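How to Consolidate Loose Bone Before You Store It

Fossil bone that sheds powder when touched needs a consolidant before it goes in a drawer. The method below suits small pieces of dry bone. Do not use it on bone you plan to sample for collagen or other proteins, as the resin can interfere with testing.

You need acetone, resin beads, a glass jar with a lid, a soft brush and a dropper. Work outdoors, away from any flame, and wear gloves.

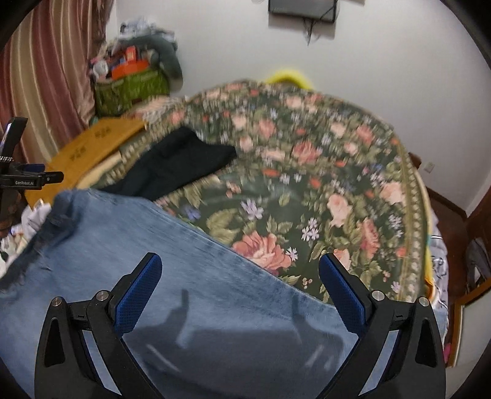 How thin should the mix be?
Start with one part resin to 20 parts acetone by weight. A thick mix dries on the surface and leaves the inside weak.

Step 1. Brush off loose dirt. Leave any rock that is holding the bone together.

Step 2. Write the field number on a card. Our Vandcombe pieces run up to 854, and Fares Zoubi keeps the cards in order.

Step 3. Add the mix one drop at a time until the bone stops taking it in — usually at the broken ends first.

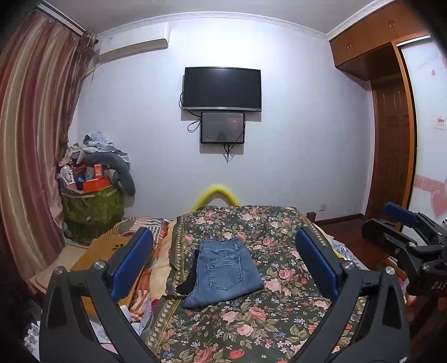
Step 4. Let the piece dry for six hours, then check it with a fingertip. If powder still comes off, repeat step 3.

Step 5. Record the resin, the strength and the date on the card. An entry can be short: "5% in acetone, two coats, 2019-06-24."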